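Section 4: Preparing a feature for screening

This section covers ingest, playback settings and the test run for an animated or live-action feature on the Haltia cinema server. It assumes that the server has been racked, that the projector has been aligned and that the operator holds a booth login. For short films and pre-show advertising, see Section 5.

Before you start

Confirm that the distributor's drive or download matches the booking sheet. Check the title, the language version, the aspect ratio and the sound format. Family features are often supplied in several versions under nearly identical file names, and a captioned print can be mistaken for the standard one.

The booking sheet lists a key window for each encrypted title. The feature will ingest outside this window but will not play.

CAUTION: Do not disconnect the drive while the ingest light is flashing. An interrupted copy must be deleted in full and started again.

4.1 Ingesting the feature

1. Log in at the booth panel and select Library, then Ingest.

2. Connect the drive to the front port. Wait for the title to appear in the left-hand column.

3. Select the title and press Verify. Verification compares each reel with the packing list supplied by the distributor.

4. If verification fails with error 741, a reel is missing or damaged. Eject the drive, reconnect it and verify once more. If the error returns, request a replacement and record the drive label in the booth log.

5. Press Ingest. A feature of average length takes about 160 minutes by this method. The server can play other titles during the copy, at a reduced ingest speed.

6. Load the key file from the Keys menu. The padlock beside the title changes from red to grey when a valid key is present.

Note: Keys are issued to one server only. A key made out to the Sola auditorium will be rejected in Rivas, even when both screens share a library.

4.2 Setting picture and sound

1. Open the title and select Format. Choose Flat or Scope to match the booking sheet. The masking moves when the cue is saved, so make sure the stage is clear.

2. Set the colour profile to Feature. The Vivid profile is intended for lobby displays and will clip highlights in animated titles with saturated skies or water.

3. Set the fader to the house reference level. For morning family sessions, many sites run the feature slightly lower. Any change is to be written on the cue sheet so that the evening operator can restore it.

4. For a dubbed version, play a dialogue passage and a song. Lyrics are sometimes left in the original language, and the distributor's notes will state whether this is intended.

5. If the title carries a descriptive audio track, assign it to the headset transmitter and listen on one receiver from the back row.

Note: The lamp hours counter should be read before each new booking. At 3000 hours the server displays a service reminder at every start-up. The reminder does not prevent playback.

4.3 Building the playlist

1. Select Playlist, then New. Enter the title and the screen.

2. Add the rating card, trailers and feature, in that order. Trailers must carry a rating suitable for the feature's audience. The server does not check this.

3. Insert a lighting cue at the start of the feature and another at the first frame of the end credits. Where a scene follows the credits, set the second cue to half level and place the full-level cue after the final scene.

4. Save the playlist and lock it. 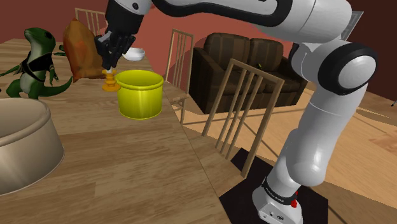

4.4 Running the test

1. Play the first 8 minutes of the feature from the locked playlist, with the house lights at show level.

2. Skip to each reel change and watch for a pause, a flash or a drop in sound. Reel changes should not be noticeable from the seats.

3. Play the last reel through to the end of the credits and confirm that both lighting cues fire.

4. Sign the cue sheet and leave it at the panel.

CAUTION: Do not run the test with patrons in the auditorium. Trailer levels may exceed the feature level until the playlist has been balanced.

Faults found during the test are reported to Yvonne Catterall at the Zurnholm service desk. Questions about keys and booking windows go to Carmela Arroyo. Quote the server number printed on the rear panel in either case.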